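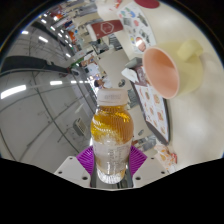

gravelroad commented that anything with a screw cap leaks eventually if it rides on its side in a hot truck, and that the movers know this, and that is why liquids are on the list in the first place. The comment was on my earlier post about packing boxes. It got me to go back and read the whole list again, so I am starting a new thread for it.

Moving 695 miles, movers won't take liquids or pantry items. What do people do with all of it?

marshpantry
Posted Friday, March 14, 2025 in Moving and Storage

We are moving from Ciltano to Villau in May. It is 695 miles by the route we would drive. We have booked Fendano for the furniture and boxes. The quote was fair and the person on the phone was helpful, but the paperwork came this week and there is a page of things they will not load. Some of it I expected: propane, paint, bleach, gasoline, fireworks. What I did not expect was "opened or unopened liquids in household quantities" and "perishable and pantry goods on interstate moves."

We cook a lot and buy in large sizes. The pantry is a walk-in closet with shelves on both sides. There is oil, vinegar, soy sauce, syrup, canned tomatoes, flour, rice, dried beans, spices, home-canned pickles and jam. Then there is the bathroom, which is shampoo and so on, and the laundry shelf. I don't want to throw all of it out and buy it again at the other end. I also don't want to fill our only car with vinegar.

The car is a small hatchback and it will have two adults and a dog in it, plus the suitcases, the computer and the folder of documents. The back seat is for the dog.

I am trying to find out:

Does the mover check? If a box is marked kitchen, do they open it?

Would it make sense to rent something small for the rest of it? I have seen Jang containers in driveways around here and they seem to come in small sizes.

For the things that do go in the car, what is the best way to pack them so they don't leak on the dog?

We will be on the road for two days with one night in a motel. I don't know how hot it will be in May. The middle part of the drive is flat and open and I remember it being warm the last time.

Thanks for any help. I have read the moving checklist pinned at the top of this section and it only says "use up food before the move."

Edit: Several people have asked about the home canning. It is all in glass, with two-piece lids. Most of it is from last summer.

Replies

lowbridge_attic
Accepted reply

I have done four long moves, two with full-service companies and two with a truck I drove myself. I'll take your points in order.

Checking boxes. In my experience they don't open a taped box, but they do ask you to sign a sheet saying there is nothing from the list inside. If something leaks and ruins the neighbor's mattress (your load may share a trailer with other people's), that sheet is what they will pull out. Claims on your own things can be denied too. I would not put liquids in a kitchen box and hope. Call and ask what they mean by household quantities. One company I used would not take anything liquid. The other one was fine with sealed, unopened bottles as long as they were in their own carton, marked, and loaded last. The printed page and what the local office allows were different. Get whatever they tell you in an email.

Dry goods are often more flexible than the page makes it sound. Perishable usually means the fridge and freezer. Canned goods, unopened rice and pasta may be allowed if you ask. They are heavy, so on a move priced by weight you pay to ship them. Take the rate per pound from your quote and compare it to the price of a can of tomatoes. For us it was not worth shipping cans. It was worth shipping spices, which weigh nothing and cost a lot.

Renting a container. I haven't used Jang. I would be surprised if it made sense for a pantry alone. The containers are priced for furniture, and the delivery charge at both ends is the same whether you fill it or not. Most of those companies have their own list of banned items and it looks a lot like the one you already have. A small cargo trailer is cheaper if the hatchback has a hitch, but check the owner's manual for the towing limit first. Many small cars are not rated to tow anything. A rooftop box is another possibility, though I wouldn't put glass or liquids in one.

What I would do in your place is start now. You have enough weeks to eat down a lot of it. Here is how we did it the last time:

We stopped buying anything that we already had in any form. If there was spaghetti we did not buy penne.

Everything went into three groups. Use before the move, take in the car, give away. I put colored tape on the shelves so we didn't have to think about it every night.

The use-before shelf got most of the heavy things: flour, beans, big bottles of oil, canned goods. We had a lot of soup.

The car got the small and expensive things. Spices, vanilla, the good vinegar, medicine, contact lens solution.

Unopened food went to the food pantry in town. Call them first. Ours would not take glass and would not take anything past its date. Home-canned food they can't take at all. Opened things went to neighbors, and people were glad to have them. I would have guessed that a half bottle of soy sauce had no takers, and it was gone in an hour.

Don't pour cooking oil down the drain. Close it up in a container that won't leak and put it in the trash, or see if the county has a drop-off for it. Ours was at the transfer station, next to the used motor oil but in a separate tank. Cleaning products and paint go to the hazardous waste day. Look up the date now, since in some counties it's only held a few times a year, and you don't want to find out it was the week before.

Packing for the car. Take the cap off each bottle, put a square of plastic wrap over the opening, and screw the cap back on over it. Squeeze bottles should have a little air pushed out first. Then the bottle goes in a zip bag, and the zip bag stands upright in a plastic tote. A cardboard box is no good for this. If it gets wet at the bottom, the bottom stays in your car when you lift it. Fill the gaps with dish towels, which you have to move anyway. Pump bottles should have the pump taken out and bagged separately, with a regular cap or plastic wrap and a rubber band on the bottle. Flip tops get a strip of tape.

Put the tote on the floor of the cargo area, against the back of the seat, and don't stack anything heavy on it. Bring it into the motel at night if it's warm or if it's cold enough to freeze.

Home canning is your hardest item. Jars ride fine if they are upright, with the original cardboard dividers or a sock on each one. Heat for a few hours won't ruin them, but I wouldn't leave them in a parked car all afternoon. When you unload, press the center of each lid. If it moves up and down, don't eat what's in it. I would take your favorites and give the rest to people who know your kitchen.

ninthstreet

just throw it out. we moved in a 16 foot truck and drove it ourselves and brought every single thing from the pantry, and the maple syrup opened up somewhere and got in a box of books. flour had bugs in it anyway. it cost us maybe one big grocery trip to replace and we were going to do a big grocery trip regardless.

dog will be fine

fernandbrick

I mostly agree with the long reply but want to add a few things.

On shampoo and laundry soap, check the price of the small travel sizes before you decide to bring the big ones. We filled small bottles from the large ones for the trip and the first few days, and left the large ones under the sink for the next tenant, with her okay. The landlord was fine with that too. Ask first. Some landlords will charge you for anything left in the unit.

On Fendano, I used them for a shorter move, two years ago, inside the state. They did let us send unopened cans and dry goods. They did not let us send anything liquid, and that included unopened dish soap. The crew was careful and they arrived on the day they said. I don't know if the office in Ciltano does it the same way or if crossing a state line changes it.

Also, if either state on your route has an agricultural inspection stop, plants and fresh fruit can be a problem. That's separate from what the mover says. Ours wanted to look at the houseplants and asked about citrus. It took a few minutes. Look it up for the states you're crossing.

For the first night in Villau, pack one bag with coffee, salt, oil in a small jar, something easy to cook, one pan, and a roll of paper towels. Keep it with you and not on the truck. Trucks run late. Ours had a delivery window and not a date, so read that part of the contract as well.

One thing I would do differently is the freezer. I left it too long and we were eating freezer odds and ends for a week while the canned stuff sat there. Start with the freezer. It needs to be empty and defrosted a full day before pickup if the fridge is going with you, and a chest freezer takes longer than that.

marshpantry

Thank you, this helps a lot. I called the office. Unopened dry goods and cans are okay in a marked carton, no liquids of any kind, and they are sending it to me in writing. No hitch on the car, so the trailer is out. I asked Jang for a price as well and it was more than the food is worth.

We put tape on the shelves last night. The use-before group is most of one wall. The pickles are going to my sister, who has been asking for them, and the jam is coming with us. I found the hazardous waste day for our county and it is the first Saturday in May, which works.

Still open is the question of how early to stop buying oil. We have more of it than I thought.

lowbridge_attic

I'd stop now. If you run out the week before, buy the smallest bottle they have, and bring whatever is left in the first-night bag.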